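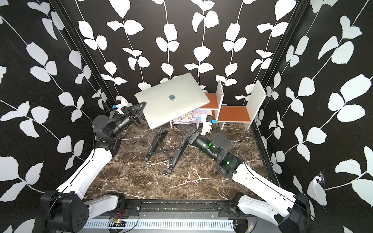 발표자 노트: 접이식 노트북 스탠드의 선택과 배치
사내 작업환경 공유회, 2025년 9월 28일
발표 시간 30분, 질의 별도

슬라이드 1. 범위
오늘 다루는 것은 접이식 스탠드 위에 노트북을 올려 쓰는 경우로 한정한다. 모니터 암, 높이 조절 책상, 도킹 스테이션은 10월 회차에서 따로 다룬다. 표지 사진은 검은색 접이식 스탠드 위에 은색 노트북을 덮은 채 올려 둔 상태다. 상판에 애플 로고가 보인다. 모델명은 언급하지 않는다.
첫 장은 1분 안에 넘긴다. 목차는 읽지 않는다.

슬라이드 2. 용어
용어를 먼저 고정한다. 받침면은 노트북 바닥과 직접 닿는 부분, 다리는 바닥면에 닿는 부분, 가로대는 좌우 다리를 잇는 부재를 말한다. 교차식은 부재가 서로 엇갈려 접히는 방식이고, 단일 힌지식은 한 축에서만 접히는 방식이다. 표지의 스탠드는 다리가 비스듬하고 금속 부재가 교차한다.
제조사마다 같은 부분을 다르게 부른다. Nuren 설명서의 '날개'와 Fladar 설명서의 '지지대'는 둘 다 이 발표의 받침면에 해당한다. 배포 자료 2쪽에 대조표가 있다.

슬라이드 3. 하중이 걸리는 위치
노트북의 무게중심은 대체로 본체의 기하학적 중심 부근에 있으나, 배터리 배치에 따라 앞쪽으로 치우친다. 화면을 열면 무게중심이 뒤로 이동한다. 덮은 상태에서 안정적이었다고 해서 연 상태에서도 안정적이라고 볼 수 없다.
확인 순서는 다음과 같다.
먼저 덮은 상태로 올리고 네 모서리를 차례로 가볍게 누른다.
화면을 90도로 열고 같은 동작을 반복한다.
실제 사용 각도까지 열고 다시 반복한다.
한 모서리라도 들리면 위치를 다시 잡는다.
(여기서 시연. 화면을 여는 속도는 천천히. 뒷줄에서 보이도록 스탠드를 측면으로 돌려 놓을 것.)

슬라이드 4. 돌출
표지 사진으로 되돌아간다. 본체가 비스듬히 놓여 있고, 앞쪽 가장자리는 왼쪽 아래를 향한다. 오른쪽 앞 모서리는 스탠드 부재 바깥으로 나가 있다. 이렇게 받침 구조 밖으로 나간 부분을 돌출이라고 부른다.
돌출 자체는 결함이 아니다. 대부분의 접이식 스탠드는 본체보다 좁고, 어느 정도의 돌출을 전제로 설계된다. 문제는 돌출된 모서리에 힘이 가해질 때다. 손목을 얹는 습관, 측면 포트에 케이블을 꽂는 동작이 여기에 해당한다. 본체 축과 스탠드 축이 어긋나면 좌우 돌출량이 달라지므로 한쪽만 취약해진다.
권고: 축을 맞춘다. 양쪽 돌출을 같게 한다. 포트에 무엇을 꽂을 때는 반대쪽 손으로 본체를 잡는다.
예상 질문: 돌출은 몇 밀리미터까지 허용되는가. 단일 기준은 없다고 답한다. 본체 무게와 받침면 길이에 따라 달라진다. 팀 내부에서는 50mm를 넘으면 다른 크기의 스탠드로 바꾸도록 하고 있다. 이 값은 운용 기준이며 시험으로 구한 한계값이 아니라는 점을 분명히 말할 것.

슬라이드 5. 바닥면
표지의 스탠드 다리는 흰색과 황갈색 줄무늬가 있는 갈색 대리석 바닥에 닿아 있다. 매끈한 석재나 유리에서는 다리 끝의 고무 상태가 중요하다. 고무에 먼지가 앉으면 마찰이 줄고, 고무가 빠지면 금속이 바닥면에 직접 닿아 긁힘이 생긴다.
점검 주기는 월 1회를 권한다. 젖은 천으로 닦고 완전히 말린 뒤 다시 세운다. 알코올은 일부 고무를 굳게 하므로 설명서를 먼저 확인한다.
목재 상판에서는 미끄러짐보다 눌린 자국이 문제가 된다. 얇은 펠트를 대는 방법이 있으나 펠트는 마찰을 낮춘다. 고무 시트를 쓰는 편이 낫다.

슬라이드 6. 각도와 높이
표를 그대로 읽지 말 것. 핵심은 두 가지다.
첫째, 각도를 높이면 화면은 올라가지만 키보드도 함께 기운다. 본체 키보드를 직접 쓰는 사람은 낮은 단을 쓴다. 외장 키보드를 쓰는 사람만 높은 단으로 올린다.
둘째, 각도가 커질수록 본체가 앞으로 미끄러지려는 힘이 커진다. 앞턱이 없는 스탠드는 마찰에만 의존한다. 앞턱이 있는 제품은 턱 높이가 본체 앞면의 열림 홈을 가리지 않는지 확인한다.

슬라이드 7. 사내 사용 현황
설문 응답은 200건 이상이다. 접이식 스탠드 사용자 가운데 축을 맞춰 놓는다고 답한 비율은 29%였다. 나머지는 신경 쓰지 않거나 모른다고 답했다. 자기 보고이므로 실제 배치와 차이가 있을 수 있다.
설문은 Adomaitis 양식으로 받았고 원자료는 Lirnen 공유 폴더에 있다. 부서별 수치는 공개하지 않는다. 요청이 나오면 폴더 경로만 안내한다.

슬라이드 8. 접기와 보관
접기 전에 노트북을 먼저 내린다. 본체를 얹은 채 스탠드의 단을 바꾸지 않는다. 교차식은 부재 사이에 손가락이 끼기 쉬우므로 바깥쪽을 잡고 접는다.
가방에 넣을 때는 스탠드와 본체를 같은 칸에 두지 않는다. 알루미늄 상판은 금속 부재의 모서리에 쉽게 긁힌다. 전용 주머니가 없으면 천으로 한 번 감싼다.
힌지가 헐거워진 제품은 조임 나사가 있는지 본다. 리벳 고정이면 조일 수 없으므로 교체 신청서를 낸다.

슬라이드 9. 질의
시간이 모자라면 슬라이드 6을 줄인다. 슬라이드 4는 줄이지 않는다.
발열 질문에는 바닥 흡기구 위치부터 확인하라고 답한다. 흡기구가 받침면에 가려지면 스탠드를 쓰는 이점이 줄어든다. 덮은 상태로 외부 화면에 연결해 쓰는 경우는 제조사 안내에 따른다.
구매 추천 질문에는 특정 제품을 지목하지 않는다. 본체 폭과 받침면 폭을 먼저 재고 비품 목록에서 고르도록 안내한다.
배포 자료는 출구 쪽 탁자에 둔다.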